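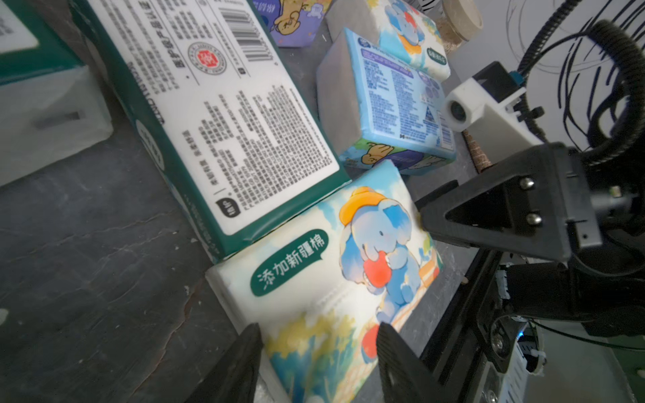
4. Setting up a screening list

Members of the Fendance film library may group titles into a screening list and share it with other readers. A list may hold up to 50 films. Lists created before January have been moved to the new system and need no further action.

4.1 Creating the list

1. Sign in and choose My Lists from the left-hand menu.
2. Select New List and enter a title. Titles already in use at your branch will be refused.
3. Search for a film by its title, director or leading actor. For Hindi films, try more than one spelling of the name.

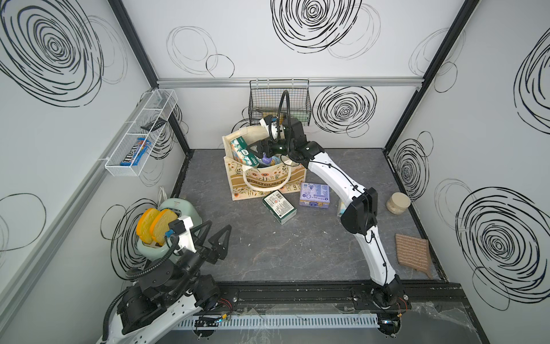

4. Tick each film you wish to add, then select Save. Films marked Uston Only may be viewed at the Uston reading room but will not play at home.
5. Drag the entries into the order in which they should be watched.

Note: Where a film exists in more than one cut, the longest is added by default. To change this, open the entry and choose Version.

4.2 Adding programme notes

1. Open the list and select Notes beside the film concerned.
2. Type or paste your text. The limit is 2,000 characters — spaces included — and anything beyond it is lost on saving.
3. Choose a subtitle language, if one is offered.

Caution: Deleting a film from a list also deletes its notes. They cannot be recovered.
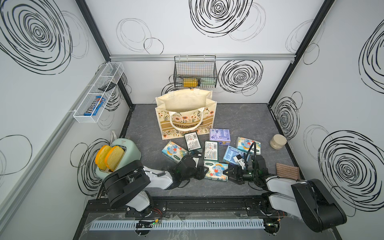 4.3 Sharing the list

1. Select Share and choose either Branch or All Members.
2. Set a closing date. Shared lists remain open for 19 days unless a shorter period is entered.
3. Select Confirm. Ukside members will see the list the following morning.

Guide revised May 2020. For borrowing discs, see section 7.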